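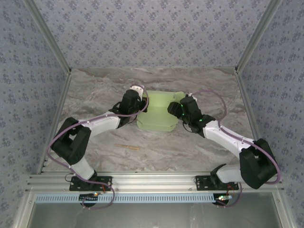
Última alteração: agosto de 2023

O papel de parede foi ideia da Jummai. Dizia ela que, se os braços iam passar o ano a trabalhar dentro de uma caixa, ao menos que a caixa tivesse flores, e ninguém no clube teve coragem de votar contra. O Norbert, que veio trocar um parafuso e acabou por ficar até à noite, achou que parecia a sala da avó dele. A Jummai tomou isso como um elogio enorme!

Chamavam-lhes Prutden e Tevov. O Prutden era o da esquerda, impaciente, sempre o primeiro a chegar; o Tevov, o da direita, fazia tudo com um vagar de gato velho. Eram iguais, com os mesmos elos brancos e as mesmas articulações pretas, o mesmo cabo roxo a correr ao longo do braço, e mesmo assim toda a gente jurava que tinham feitios diferentes.

– Hoje pegam os dois ao mesmo tempo – disse a Ifeoma, com o portátil nos joelhos. – Estou a sentir.

– Sentiste o mesmo em maio – respondeu o Norbert.

Em maio o recipiente verde tinha voado. Voado mesmo, por cima da calha, até aos sapatos da professora Fashola, que o apanhou do chão, o pousou outra vez no tampo e disse só: «Bela altura. Agora mais baixo.» Desde então, a Ifeoma tinha escrito umas 200 linhas de código e apagado quase todas, e adorava cada uma das que sobravam.

A prova do concurso Skellum parecia tão simples no papel! Dois braços levantam um recipiente, um de cada lado, e mantêm-no no ar durante 7 segundos. Depois, um deles apanha o pauzinho de madeira e deixa-o cair lá dentro, enquanto o outro segura tudo sozinho. Setenta pontos pela primeira parte, o resto pela segunda, e a Jummai já tinha decidido que queria o resto.

– Prontos?

O Prutden avançou, claro. Os dedos pretos chegaram ao plástico verde e pararam. O Tevov vinha ainda a caminho, com as luzinhas verdes acesas, e na sala deixou de se ouvir a conversa.

– Espera por ele – murmurou a Jummai ao braço da esquerda. – Espera, espera, isso mesmo.

A Ifeoma não respirava. Tinha passado a semana inteira a ensinar um braço a esperar pelo outro, linha a linha, e ali estava ele, à espera! Apetecia-lhe levantar-se e gritar, mas o portátil escorregava-lhe dos joelhos e ela segurou-o com as duas mãos.

O Tevov encostou. Muito devagar, o recipiente subiu a altura de um dedo, depois dois, um pouco torto para a esquerda.

– Está torto – disse o Norbert.

– Está no ar! – disse a Jummai.

A professora Fashola tinha entrado sem que dessem por ela, com o casaco ainda vestido, e contava baixinho. Ia no cinco. A Jummai agarrou a manga do Norbert, o Norbert deixou cair a chave de fendas, e o Prutden e o Tevov, indiferentes ao barulho, continuaram a segurar.

– Sete – disse a professora, e despiu o casaco. – Quem trata do pauzinho?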